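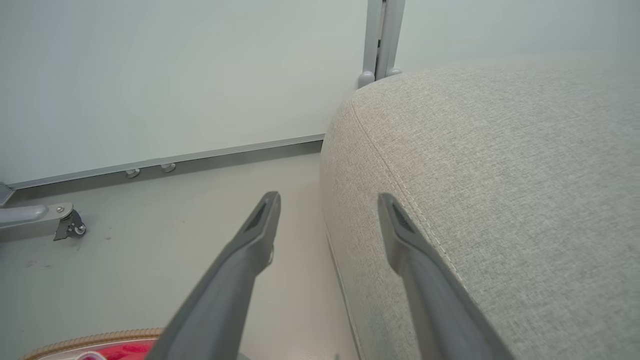 In Defense of the Ottoman, With Reservations

My brother-in-law believes that a living room should contain only things you can explain to a guest in one sentence. A sofa is for sitting. A lamp is for seeing the sofa. By this rule he has managed to keep an ottoman out of his house for the whole of his marriage, and my sister, who wants one, has been putting her feet on a box of tax records since September.

I take her side, though I admit the defense is an awkward one. Ask people what an ottoman is and you will hear that it is a footstool, or an extra seat, or a table if you put a tray on it. Each of these is true for a few minutes at a time. As a footstool it is enormous. As a seat it has no back, so whoever gets it at a party sits up very straight and leaves early. As a table it needs the tray, and the tray needs a flat surface, and the better class of ottoman is slightly domed, which means your coffee is always thinking about going somewhere.

I own one of the domed kind. It is big and round-shouldered, upholstered in one of those woven fabrics that is beige until you hold something beige next to it. Then it is gray. Get close and there are little threads of off-white and tan running through it, and you see that some person at a mill made a decision about every one of them so that the whole could look like no decision had been made. The store called the color Wungate. I have looked for Wungate on a map and not found it.

The store, for the record, was Gaber, out past the tire place, and the saleswoman was Ivone Falcão, who had a gift for silence. I asked whether the fabric would hide dirt. She looked at my shoes. I asked whether the piece was too large for the room. She asked me how large the room was, and I didn't know, and she let that sit there for a while. I paid in 4 installments.

She was right to say nothing. It was too large. Furniture in a showroom stands under a ceiling the height of a church, next to other furniture that has also been flattered, and you lose all sense of scale. At home it took up the middle of the rug like a sleeping cow. For the first month I walked around it. I now know the edge of it in the dark with my shin, and I will say that it is the only piece of furniture I own that has never hurt me. That alone should count for something. I have a glass coffee table in the basement that cannot make the same claim, and a bed frame I would like to see tried in court.

The case against ottomans is usually a case against bulk, and it is made by people who like legs. Fashion is all for legs at the moment. Everything has to hover. Sofas stand on little pegs, cabinets are bolted to the wall with nothing underneath, and the idea is that if you can see the floor running on below, the room will seem bigger. Maybe it does. What you mostly see under there is the floor you haven't vacuumed. My upstairs neighbor, Radomír Malý, has a sofa by a firm called Inier that stands five inches off the ground, and he has lost a passport, a cat toy and one very good pen beneath it. He gets down on his stomach with a flashlight twice a year. He calls this airy.

A piece that comes down to the floor keeps its secrets. I find that restful.

There is also the matter of seams, on which I hold views. The worst thing you can do to a rounded object is cover it badly. A box is easy, any fool can upholster a box, but a dome has to be talked into its fabric, and the seam is where you find out how the conversation went. On mine there's a long one that starts near the shoulder and runs down around the side, and I have spent more evenings than I'd like to say following it with one finger while pretending to listen to the news. I took it once to be a flaw. Then Abdelilah Belhaj, who reupholstered my mother's dining chairs and charged her less than he should have, came by to drop off the last two, bent down, ran his thumb along it and grunted. I have chosen to believe it was a grunt of respect.

He did tell me that pale fabric is for people without children or opinions about red wine. I have no children. On the second point I've had to become more careful, and so have my guests, who are handed white wine without being asked. My friend Hala Ghoneim once brought her own bottle of something dark and drank it standing in the kitchen, like a smoker.

I don't want to oversell the thing. It does gather the day around it. By evening there is a sweater on it, and the mail, and whichever book I am failing to finish, and it holds them all with the same mild expression. My brother-in-law, visiting in the spring, pointed at the heap and asked what it was for, exactly. Then he sat down in the armchair, and within ten minutes – I had my eye on the clock – his feet were up on it, shoes off, one sock with a hole.

My sister took note. She goes to Gaber on Saturday, and I've told her to measure the room.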